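Product review: the Nesow soft-close toilet seat
Household Fittings Panel, 17th March

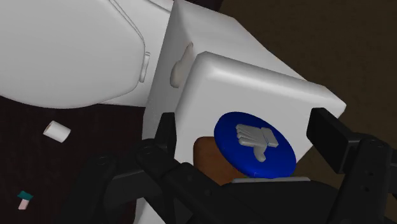

Živko Delić wrote to the panel in December that his own Nesow seat had come loose twice in its first month, and asked whether the hinge fixings had been changed. They have been. The current version is supplied with wider rubber washers and a longer bolt, and the panel fitted it according to the printed instructions.

Installation took 14 minutes with the spanner provided. The instructions are clear, although the drawing of the left-hand hinge is small and members without good light may find it hard to follow. The seat was then raised and lowered 600 times over the course of the trial. At the end of that period one bolt required a quarter turn; the other had held.

The closing action is slow and even. It is noticeably quieter than that of the Marín model reviewed previously, which tended to drop over the last part of its travel. The quick-release catch allows the seat to be lifted away for cleaning, and this was found to work well — though the catch is stiff and may trouble those with a weak grip.

Two points should be noted by members responsible for shared premises. The stated load limit is 100 kg, lower than we would wish for public use. Replacement washers are not sold separately and must be requested from the supplier, Kundavden, by quoting part 706. Our own request was answered in six working days.

The panel considers the Nesow suitable for homes and small offices. Where heavier use is expected, the Ania seat remains our preferred choice, despite its higher price and its rather plain finish.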